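Kedamon Brings Rovex Picking Stations to Its Returns Floor, With Every Member of the Team Staying On

Thursday, April 1, 2021

Kedamon, the family-run packing and returns company that handles small goods for stationery shops and drugstores, is very happy to share that its first 2 Rovex picking stations are now part of everyday work on the returns floor. The stations lift small items out of open bins, one at a time, and pass them along for sorting. All 30 people who work on the floor have kept their jobs, their hours and their pay, and we are pleased to say that quite a few of them had a hand in deciding how the new equipment would be used.

Anyone who has spent a season in returns knows what the work asks of a person. The items are small and they come back in every kind of mix, and picking them out by hand means a great deal of bending and reaching over the side of a bin -- hour after hour, on busy days. For a long while our people told us that the sorting itself was fine, even pleasant when the company was good, but that their backs and wrists were tired by lunchtime. That was where this project started.

We began with simulation. Before any equipment was ordered, our partners at Joubert, who handled the planning and the training, set up practice picks on a computer using a software package called Lunarer. Bins, small goods and work surfaces could all be moved around on the screen, and our floor staff were invited to sit in, watch and say what they thought. They had plenty to say!

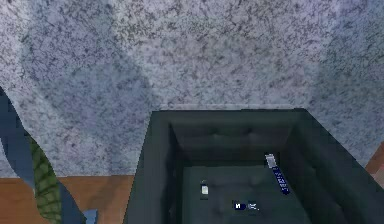

Many of the best changes came out of those sessions. The team asked for a slower pace in the first hour of each shift, for a pause control that could be reached from either side of the station, and for a clear rule that a person always has the final say on where a doubtful item goes. All of these were added, and the pause control was moved once more in March after the evening crew tried it and found it a little too high for comfort.

"I have been on this floor for 10 years, and I will admit I came to the first meeting with my arms folded," said Vusumuzi Du Plessis, floor lead at Kedamon. "What won me over was being asked. They showed us a pick on the screen and I said, well, we would never come at a pen from that side, and the next week they had changed it. Now I spend my mornings checking items and helping the newer folks, and I go home with enough left in me to work in the garden."

The daily routine has changed in other ways, too. Staff now rotate between inspection, repacking and looking after the stations, with roughly 4 hours in any one role before they switch. Each person has had paid training from Joubert, and those who wish to learn more about setting up new picks in Lunarer can do so during working hours. Hand picking has not gone away either -- there are items the stations are not asked to handle, and some of our people simply like to keep a bin of their own.

Kedamon will go over the arrangement with the whole floor again this summer before deciding whether to add another station. Customers do not need to change anything about the way they send goods to us, and return labels and drop-off times stay just as they are.

About Kedamon
Kedamon receives, checks and repacks small retail goods for independent shops. Shop owners and members of the press who would like to visit the returns floor are warmly invited to get in touch with the front office to arrange a time.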